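Shared laundry room in Dirkumdale gets folding tables and a basket scheme

DIRKUMDALE – Residents of the Kleinschmidt apartments have a place to fold their laundry again. Light wooden tables went into the ground-floor common room in November, along with a stock of plastic baskets that can be borrowed by anyone who lives in the complex.

The room is next to the laundry, which has 11 washers and was refitted over the summer. During that work the old folding counter was taken out and not replaced. For several months people carried damp sheets upstairs or folded on top of the machines, and the building office received a steady run of complaints.

The tables came from Cavusora, a local furniture reseller that clears out offices. They are former desks with a pale wood-grain top, and they were bought used to keep the cost down. The building's owner paid for them out of the same budget as the laundry refit. New counters had been priced first and were turned down as too expensive.

The baskets are the part of the plan that has drawn the most interest. They are rectangular, with small openings in the sides and a handle at each short end. The office bought 100 of them and keeps most in a storage closet, putting out a few at a time. A resident takes one to the laundry, carries the load to a table, folds it and leaves the empty basket on the shelf by the door. Baskets are not supposed to go up to the apartments, though the office says it will not chase anyone over a single evening. 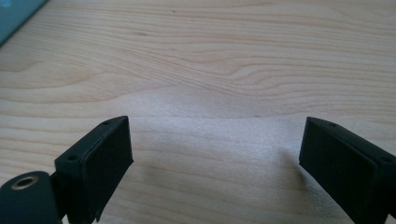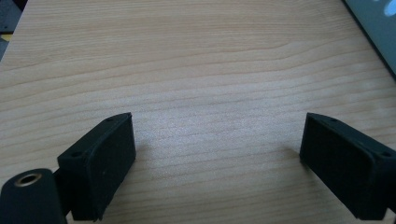
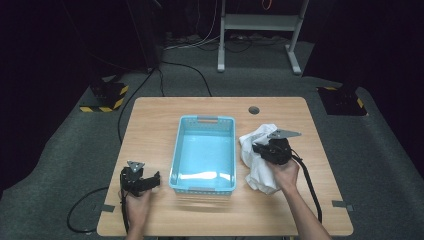
A light blue basket and a white cloth on one of the tables.

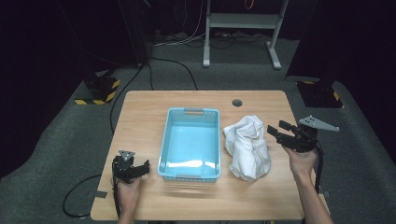 The common room has gray carpet, and that caused some discussion before the tables went in. A few tenants wanted vinyl put down first in case wet clothes dripped on the floor. The office decided to leave the carpet and ask people to bring in dry laundry only. A rack for items that can't go in the dryer stays in the laundry itself, where there is a floor drain.

A sheet of rules has been posted at the entrance. Tables are for clean laundry and should be wiped with a dry cloth after use. Bleach, stain remover and open detergent bottles stay in the laundry. Ironing directly on the tabletops is not allowed, even with a towel underneath, as heat can mark the surface. Anyone who needs to iron can sign out a board from the office before 6 in the evening.

Clothes left on a table overnight will be put in a basket and moved to the shelf. After 17 days, anything still there goes to the Hunduris thrift store on the other side of the parking lot. The store already takes unclaimed items from the laundry and has asked that single socks be left out of the bags.

Use has been heavier than expected in the first weeks. The busiest time is early evening, when there is often a short wait for a table, and the office has asked people with only a few shirts to share. Mornings are quiet. Parents with strollers have said they prefer to come then, as there is space to park beside the table and still reach the door.

Some requests are still open. Tenants on the upper floors would like a cart for heavy loads, and several people have asked for a better light near the back wall, where it is hard to match dark socks. One suggestion was to paint the basket handles in different colors so that families using more than one could keep their loads apart. The office has said it will look at the light first – an electrician is already due in the building to work on the stairwell – and will come back to the cart after the winter.

Sheets remain a sore point. The tables suit towels, shirts and children's clothes, but a king-size fitted sheet hangs over the sides and ends up on the carpet. A proposal to push two tables together on weekends is being tried out. Residents who move the furniture are asked to lift it and not drag it, and to put it back in place when they finish.

The common room opens at 7 in the morning and closes at the same time as the laundry. There is no charge for using the tables or the baskets, and no booking is needed. Broken baskets can be handed in at the office during the day or left beside the office door with a note.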